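Overgaard Science Swap: Frequently Asked Questions

What is it?
A lending shelf for teachers. You borrow lab gear, you teach your unit, you bring the gear back. The third step has proved the hardest.

Who can borrow?
Anyone teaching grades 5 through 12 in the county. Homeschoolers too. Your nephew who "just wants to try something" needs an adult and a better sentence.

How long can I keep things?
Two weeks, or until Zdislava Ševčík calls you, and you want it to be the two weeks. 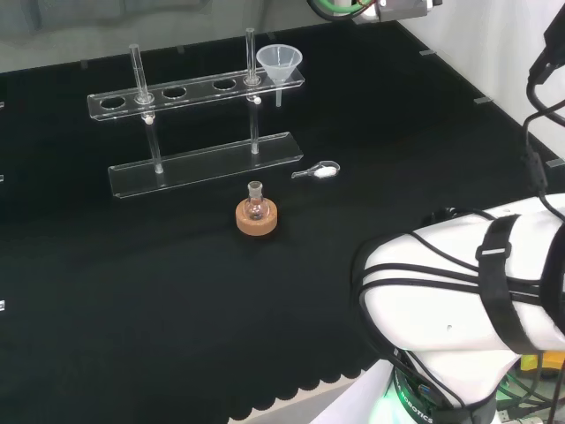 Is there a deposit?
Yes, $12 per kit. You get it back when the kit comes home with all its parts. Rinsed parts, please. We have smelled the alternative.

I broke something. Now what?
Tell us. Glass breaks, and we budget for it. Taping it together and putting it at the bottom of the box is not a repair.

Do you carry chemicals?
No. Please stop leaving them at the door.

Can I donate my old equipment?
Probably. Email first with a list. We already own 285 rubber stoppers and would like to meet fewer of them.

Are you open in December?
Mornings only, until school lets out.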